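**Participants wanted: conflict and repair in couples who live together**

The Kirnell relationships group at Morham is recruiting 43 couples for a study of how partners resume ordinary conversation after a disagreement. Both partners must be over 18 and have shared a home for at least 2 years. Married and unmarried couples are equally eligible.
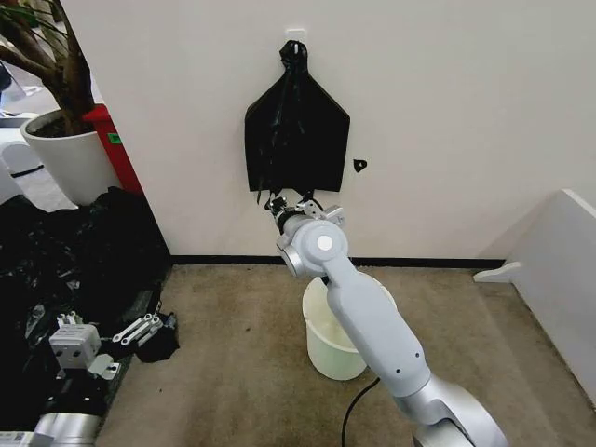

Each couple attends 4 sessions on Tuesday evenings. Partners complete a questionnaire separately, then discuss a recurring household disagreement for ten minutes. Audio is recorded and coded by two raters using the Papadopoulos scale.

Couples currently in counselling cannot take part.
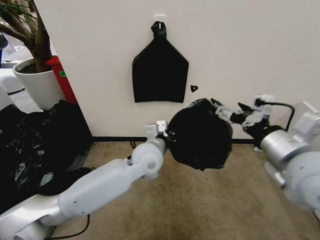

Topics are agreed with the interviewer beforehand. They should be minor, recurrent and unresolved. Money, in-laws and health are excluded at this stage. Chores are suitable: who takes the rubbish out, for instance, or whether a black bag should hang from a hook on the wall. Either partner may veto a topic without giving a reason.

To apply, write to Sachiko Murakami, Erkura Building, Morham, before the end of December. Queries on data storage go to Takumi Kinoshita.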